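Lamanetti Publishes Results of Household Chore Trials: Towels Yes, Jeans Not Yet

Saturday, December 22, 2018

Lamanetti, which develops software for robots that handle cloth and other soft goods, today released the results of a series of trials on whether machines can do ordinary household chores. The short answer is that they can do a few of them, slowly, and that folding clothes is still among the hardest.

The trials, run under the project name Zolomside, covered 13 chores. They included folding laundry, making a bed, loading a dishwasher, wiping a counter, and sorting small items into bins. A small set of shop-floor jobs, such as stacking folded shirts on a display shelf, was added at the request of Rundia, a clothing retailer that took part in the work.

In the laundry portion, the robots attempted 611 folds on garments and linens of different sizes and fabrics. Square and rectangular items gave the best results. Hand towels, pillowcases, and dish cloths were folded to a standard the judges accepted in most attempts. Results dropped for T-shirts, dropped again for shirts with collars, and were poorest for pants made of heavy fabric.

"A towel has four corners, and if you find two of them you are most of the way there," said Maarja Kairys, who leads the Zolomside project. "Pants have a waistband, pockets, rivets, and two legs that slide over each other. Black denim is worse again. The robot has trouble seeing where one layer stops and the next one starts."

Speed was the other main limit. The robots took up to 31 times as long as a person to fold the same item. Much of that time went to looking at the cloth, choosing a place to grip, and trying again after a missed grip. Movement itself took up a smaller share.

The company said it does not plan to offer a laundry robot for sale on the basis of these results. It will license parts of the software to equipment makers working on linens for hotels and hospitals, where items are flat and come in a small number of sizes.

How the robots are taught

Lamanetti's method depends on examples recorded by people. A person holds a gripper in each hand and does the chore with the grippers in place of fingers. Cameras on the tools record what each hand is doing. The recordings are then used to train the software that controls the robot.

The work is done on beds, tables, and counters in furnished rooms, with household items left in place. Early tests at Lamanetti used a bare gray table, and software trained on that table did poorly when it was moved anywhere else.
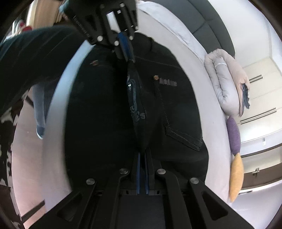

Demetrius Baptiste said that he had folded his family's laundry for years and would not give a machine credit until it could take a full basket, mixed and inside out, and leave it in piles by person. Folding one item laid out on a flat surface, he said, was the easy part of the job.

The company agrees that the full chore is a longer one than its trials measured. Each attempt in the laundry portion began with a single item already separated from the rest. Picking clothes out of a heap, turning sleeves the right way, and deciding what belongs in which drawer were not tested. Lamanetti intends to add the first two of these in the next round.

Results outside the laundry

Wiping a flat counter was the most dependable of the chores tested. Sorting small items also went well when the items were hard and did not overlap. Loading a dishwasher was mixed. Plates and mugs gave little trouble, but the robots often placed bowls where they blocked the spray arm, and they had no good way of judging how dirty a pan was.

Making a bed was not completed to the judges' standard in any attempt. The robots could pull a sheet toward a corner of the mattress but could not keep it tight there while moving to the next one. Quilts were dropped from the trials in May after repeated failures and will be tried again with a wider gripper.

On the shop floor, the machines did somewhat better. Shirts at Rundia arrive in known sizes and are folded to one pattern, and the display shelf does not move. Store staff still had to straighten the stacks.

"We could see using this overnight for one or two product lines," said Divya Thampi, operations manager at Rundia. "During opening hours it is too slow, and customers unfold things faster than it can fold them."

Next steps

Lamanetti will record 600 more examples of garment folding for the second round of Zolomside, with most of them on dark or heavy fabric. The second round will also compare two finger designs, a soft pad and a thinner, stiffer one, on seams and waistbands.

Thierry Leclerc, chief engineer at Lamanetti, said the thinner finger is meant to get under a single layer of cloth without lifting the one beneath it. He said that picking up two layers when one was wanted was the most common cause of a failed fold.

A written summary of the trials, including the failed attempts, is available on request. Equipment makers and retailers who wish to take part in the second round may apply through the company's Penry office.

About Lamanetti

Lamanetti develops control software for robots that handle fabric, bedding, and packaged soft goods. The company has its main office and test rooms in Penry.

Media contact: Indira Annamalai, Communications, Lamanetti, Penry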